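MEDIA RELEASE

Print this page | E-mail to a friend | 5 comments | 2 shares

LARNARI'S SHARED LAUNDRY OPENS ITS DOORS – AND ITS WASHING MACHINE

For release: October

Hello, editors, neighbours and anyone else who's ended up on my mailing list! I'm Matilde Matos, I look after programs at Larnari, and I'm writing this one myself because I've been banging on about laundry for the better part of two years and I'd feel silly handing the good bit to someone else.

The good bit is that the Larnari shared laundry is open. We've got a front loader, we've got a floor you can put a basket down on without flinching, and we've got a bookings sheet that people are already scribbling on. If you live in one of the flats nearby and you've been lugging your doona to the laundromat on the bus, this one's for you.

The project is called Gokia (long story, involving a whiteboard and a spelling mistake we all got fond of) and it's run out of Larnari with the help of Bhuiyan, the local repair and refurbishing workshop. Bhuiyan did the plumbing side, the levelling and the testing, and they'll keep doing the servicing. Gandeo, the housing co-op up the hill, has lent us the room on a proper lease, so we're not going to be turfed out after Christmas.

A wash is free for anyone in the co-op and a gold coin for everyone else. You bring your own powder or liquid. If you've forgotten it there's a tub on the shelf, but please go easy, it has to last.

WHY A FRONT LOADER

We had a proper debate over this. Half the people at our planning night grew up with a top loader and wanted another one, thank you very much. I was in that camp myself! My mum's ran for most of my childhood and you could throw a forgotten sock in halfway through, and I still miss that.

Parveen Mondal from Bhuiyan talked us round. Her argument was water, mostly, and also that the door's at a height where you can park a basket underneath and let everything drop straight in. Anyone who's ever hung upside down in a top loader fishing for the last hanky will see the appeal. She also likes that you can look right in and check the drum, and she's very firm about checking the drum. More on that in a sec.

"People think the machine does the washing," Parveen told me. "You do half of it before you shut the door. Pockets, zips, hankies. I've pulled 5 dollars in coins out of one pump and a teaspoon out of another."

So there we are, front loader it is. The door opens nice and wide and the basket sits right in front of it.
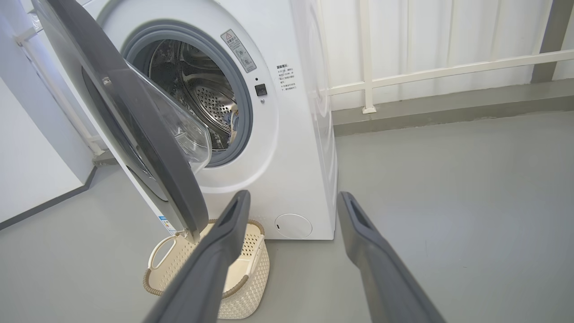

HOW TO DO A LOAD WITHOUT UPSETTING PARVEEN

I asked her for a short list and got a long one, so I've trimmed it. The full version is taped up inside the cupboard in the laundry.

1. Look in the drum before you put anything in. Small things get left behind all the time, and a stray red sock in with somebody's work shirts will end a friendship.

2. Empty your pockets. Tissues are the worst. Then tradies' screws, then lip balm.

3. Do up zips and bra hooks, turn jeans inside out, and put the tiny things in a mesh bag if you've got one.

4. Load it loosely. You want to be able to get your hand in flat above the clothes. One doona is a load on its own, even if you reckon you could squeeze the pillowcases in.

5. Run a finger around the rubber seal before you shut the door, so nothing's caught in it. Baby socks, mainly.

6. Less detergent than you think. A couple of tablespoons of liquid is heaps for a normal load.

7. When you're finished, get everything out (reach right up the back), give the rubber a wipe with the old towel and leave the door ajar. Please, please leave the door ajar. A shut front loader gets that swampy smell very quickly and then all our towels have it.

The round cover down low at the front is for the filter. That's Bhuiyan's job and they'll do it on the first of each month, so leave it shut, even if you're handy. Soledad Navarrete is handy, and she opened one at home with no tray under it, and she'd like it known that her lino has never been the same.

The notices printed on the front of the machine are in Chinese. Mitali Patwary is putting together plain-English and Bangla cards for the wall, covering the everyday cycles and what to do if it stops partway through. If you read Chinese and could spare an hour to check our wording against the original, I'd be thrilled to hear from you.

WHAT IT COST AND WHO PAID

I know some of you only read these things for the numbers, so. We set ourselves a budget of 3000 dollars for the fit-out and we came in at 2708, including the taps, the hoses, the drain work, the shelf and a truly boring amount of silicone. Most of it came from the autumn plant sale and the dumpling nights. The rest was a small gift from Gandeo's residents' fund, which we're very grateful for.

What's left over is going into a repairs jar. Nearly every shared laundry I've visited had the same problem, where the machine was lovely for a year and then a hose went and there wasn't any money for a new one. So the gold coins go into the jar too.

We'll be keeping an eye on power use as well. There's an energy label on the side with the rating bars on it, and I've been asked whether we picked the machine for that. Partly! We'd still like everyone to wash cold when they can. Cold's fine for nearly all of what most of us wear, and the warm cycles can be saved for sheets, tea towels and whatever's happened at footy training.

SORTING NIGHTS

Plenty of people told us at the start that the washing wasn't the hard part. It was the pile. You know the one – it lives on a chair, it's clean at the bottom and dubious at the top, and it never gets any shorter.

So we're also running sorting nights, starting at 6.30 pm on the first evening of the month we can get the heaters going. Bring a basket of whatever's been on the chair. We'll have the big table out, tea on, and Soledad will show you how she folds a fitted sheet, which I've watched her do a dozen times and still can't manage. You sort, you fold, you gossip, and if you're booked in you put a load on while you're there.

Vanderleia Sampaio is running the mending corner on the same nights. Buttons, hems, split seams, the knees of school trousers. She won't do zips. She's asked me to put that in writing.

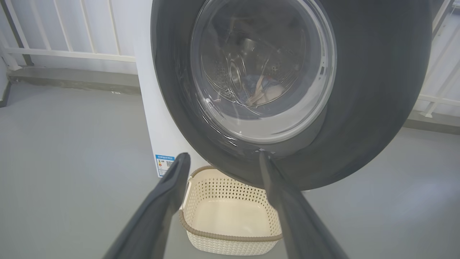 Small loads are welcome too, by the way. I've had a few people ask me quietly whether it's all right to book in with only a couple of bits, and yes, it is. If you live on your own, or you're in a bedsit with a sink the size of a soup bowl, you shouldn't have to wait until you've got a full drum's worth. You might like to pair up with a neighbour, and there's a column on the sheet for people who are happy to share a wash. Lights with lights, though, and talk to each other first about wool!

BOOKING AND GETTING IN

The sheet's on the noticeboard by the Larnari front desk. Slots are two hours, which gives you time for a normal cycle and a cuppa. Doors open at 7 am and the last load has to be on by 8 in the evening, as the flat above has a little one who goes to bed not long after.

There's no dryer. We've put lines up out the back and a couple of racks under cover for rainy days. Pegs are supplied, and if you find one of ours in your basket at home, just bring it back next time.

If you can't get down the ramp with a full basket, ring the desk and somebody will come out and give you a hand.

MEDIA AND VISITS

Journos, bloggers and people starting a shared laundry of their own are all very welcome. Mornings are best. Ask for me at the desk, or for Mitali if I'm out, and for anything technical about the plumbing or the servicing, Parveen's happy to talk through Bhuiyan.

Bring your washing if you like. There's usually a slot going mid-morning.

Matilde Matos
Programs, Larnari

Print this page | E-mail to a friend | Back to top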